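Holow releases Beta planner for transparent bottle picking

Sat 6 June

Holow has opened its grasp planning package, Beta, to outside users after a closed trial that began in April. The software is aimed at two-arm cells that pick plastic bottles from an unsorted pile. It covers perception, grasp selection and arm scheduling, and leaves low-level motor control to whatever driver the cell already runs.
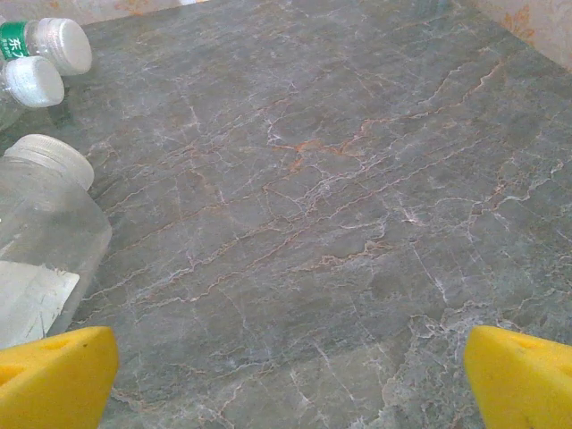
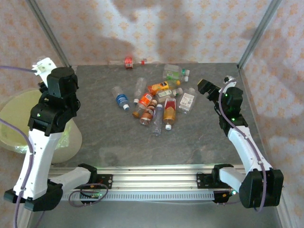
Clear plastic is the main difficulty. Depth cameras tend to return holes or the surface behind the bottle, and a segmentation model trained on opaque goods will often merge two overlapping bottles into one region. Beta drops the depth channel for any region its classifier marks as transparent. It fits a bottle axis from three cues instead: the cap, the neck taper and the edges of the label. Caps carry the most weight in the fit, as they are usually opaque and have a known range of diameters. A bottle with no visible cap is passed over until something on top of it has been moved.

The perception stage takes one fixed view of the workspace and one wrist view per arm. The fixed view sets the order of picks. The wrist view is used only in the last part of the approach, where it corrects the jaw angle and lateral offset. Holow says patterned surfaces were a problem in earlier builds, with veins in stone-look tabletops picked up as bottle edges. The current build compares two wrist frames taken a short distance apart and discards any line that moves with the table plane.

Scheduling was rewritten during the trial. The previous version locked the whole centre of the table whenever one arm entered it, so the second arm spent much of its time waiting. Beta now reserves a swept volume for each planned motion and releases it in segments as the arm clears them. If both arms want the same bottle, the one with the shorter joint-space path gets it and the other is given the next candidate on the list. Replanning runs at 4 Hz. A hard stop is issued if the reserved volumes ever overlap — this check sits outside the planner and cannot be turned off from the configuration file.

The default grasp library holds 1,000 stored jaw poses, indexed by bottle diameter and tilt. Users with soft or foam fingers are advised to load the compliant profile, which closes further and accepts a larger angular error. Grasps with a confidence score under 70 are rejected by default. The threshold can be lowered, but Holow's notes warn that doing so mostly adds pinches on the shoulder of the bottle, where it tends to roll.

Logging and replay tools come from Badawi, which supplied the same components for the closed trial. Each attempt is written as a single record containing the camera views, the fitted axis, the chosen pose and the joint trajectory. Records can be replayed against a newer build of the planner without hardware. A separate viewer from Ustach reads the same format, although it does not yet display the reserved volumes.

Known issues in this release include poor axis fits on crushed bottles, slow start-up when the full grasp library is loaded over a network drive, and a fault in the calibration tool that swaps the left and right wrist cameras if they are plugged in after launch. A fix for the last of these is in testing. Existing trial users will need to recalibrate after updating, as the camera transform file has changed format and the old one will not load.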